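Home | Syllabus | Handouts | Readings | Contact

Notes for week 7: sleep and memory

Okay, so last time I rambled on about naps and ran out of time (sorry!). Let's pick up with deep sleep. Most of it comes early in the night, and I think of it as the filing shift. 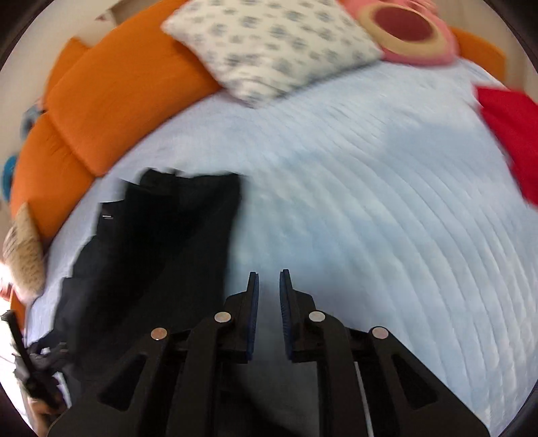
Dreams mostly come later, toward morning. If you cut your night short, that's the part you lose most of. I'd like you to keep a sleep diary for 14 nights – bedtime, wake time, anything you remember – and bring it to Ivar Dalen's section in Illwood.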